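Where Does the Water Go After the Wash?

Every day we make water dirty. We wash our hands, our plates and our socks. Then the water goes down a drain and we forget it. But the water has a long way in front of it, and this page follows it.

Let us start with a dirty T-shirt. The mud on it holds to the threads. Water alone can take away some mud, but it cannot take away grease, for example butter. For this we need soap. One end of each tiny piece of soap likes water and the other end likes grease. The grease end grabs the butter, the water end pulls, and the butter comes off the shirt.
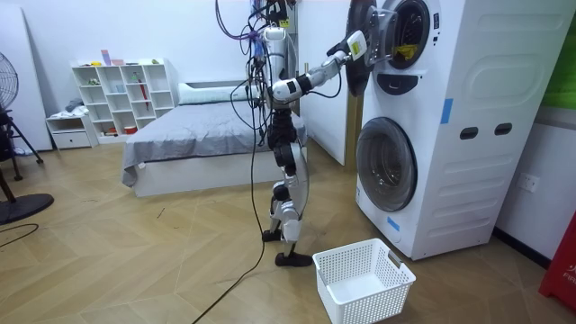
Now the water is gray and full of soap, mud and small threads. A pump pushes it into a pipe in the wall. From there it falls down to a bigger pipe under the street. This big pipe is called a sewer. In the town of Sonholm the sewers are 60 kilometers long if you put them all in one line!
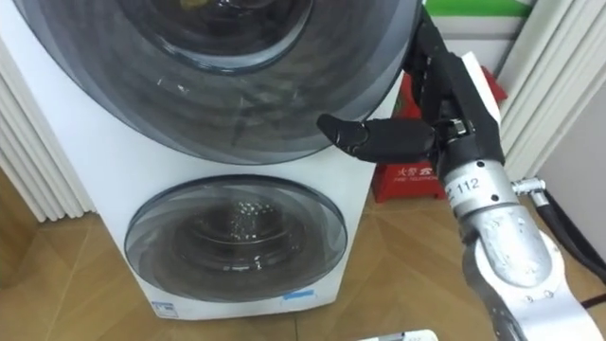 A washing machine with two round doors, one above the other.

Sewers are built with a small slope, so the water can run by itself. It meets the water from the showers and toilets of the neighbors. In Sonholm it needs six hours to arrive at the Mistberg water plant, which stands at the lowest point of the valley.

What happens at the plant?

First, the water goes through a big metal comb. The comb catches sticks, paper and sometimes a toy. Then the water rests in a wide pool. Sand and mud sink to the bottom, and grease swims on top — there it can be taken away. 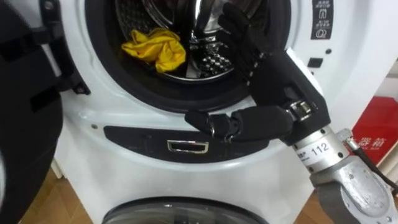
After this come the smallest workers of all, the bacteria. They are so small that you need a microscope to see them. They eat the dirt that is still in the water. Air is blown into the pool, because these bacteria must breathe too. Mistberg has nine of these bubbling pools.
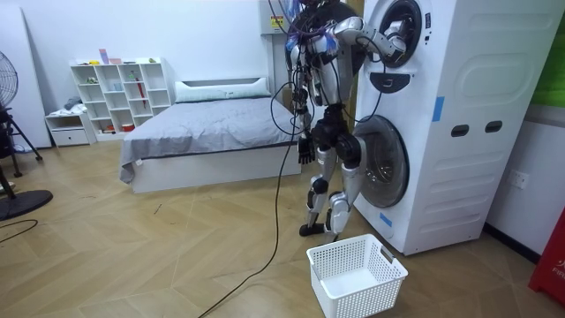
Clean water from the plant flows into the river Akeck. It is not yet drinking water, but fish can live in it. Some dirt is difficult even for the bacteria, and tiny threads from clothes are one example. When clothes turn and rub together in a round drum, like the two drums in the tall white machine here, little threads break off. Many are too thin to see. You can help a little: wait until you have enough clothes for a full load, and wear your sweater again if it is still clean.

Words to remember
Sewer — a big pipe under the street for used water.
Bacteria — very tiny living things. Some make us sick, but many are useful.
Microscope — a tool that makes small things look big.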